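Galtitz Stage Listings

A table of small-venue theater and musical productions, compiled from printed season programs.

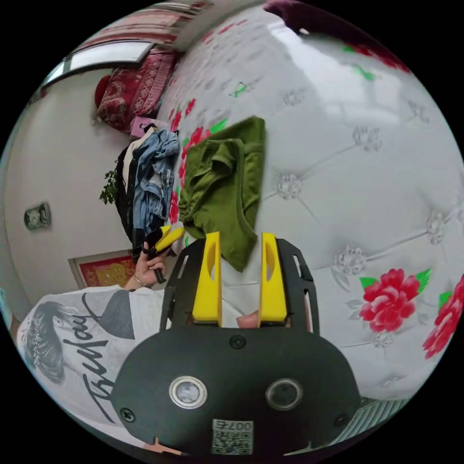
Folded olive-green garment on a white tufted sofa.

Overview

Galtitz Stage Listings covers 731 productions staged at venues with fewer than 262 seats. Each row is one production at one venue. A show that moved to a second house gets a second row, and the two rows share a work_id.

The programs were typed up by Ryszard Malinowski and checked against box office flyers where those survived. Solo shows, chamber musicals, plays with live music and revues are included. Opera, dance and school productions are left out.

Files

productions.csv: one row per production
people.csv: cast and creative credits, linked by production_id
venues.csv: name, town, seating layout
notes.txt: free-text remarks on doubtful entries

Fields in productions.csv

production_id: integer, stable between releases
work_id: shared by all stagings of the same work
title: as printed, including odd capitals
form: one of 8 values, listed in notes.txt
opening_month: month name only, e.g. October
curtain: evening start time, 24-hour clock
running_time: minutes, including intermission
source: program, flyer or both

Empty cells mean the program did not say. Please don't read an empty running_time as zero.

Known problems

Touring shows are undercounted. The Drilau studio printed one sheet for a whole season and often left the visiting companies off it.

Composer and lyricist credits are merged in the older rows. Splitting them is on the list for version 3.

The Triantafyllou Playhouse changed its name to the Sindix Room partway through. Both names appear in venues.csv under the same venue_id. Use the ID when you group by venue.

Understudies are credited only if their names were in the printed program. Slips tucked in on the night were not kept.

Version

This is version 2. It adds the curtain field and fixes accented letters in people.csv. IDs from version 1 still work.

Corrections

Open an issue with the production_id and tell us what your source is. A scan of the program page helps. Corrections go in with the next release.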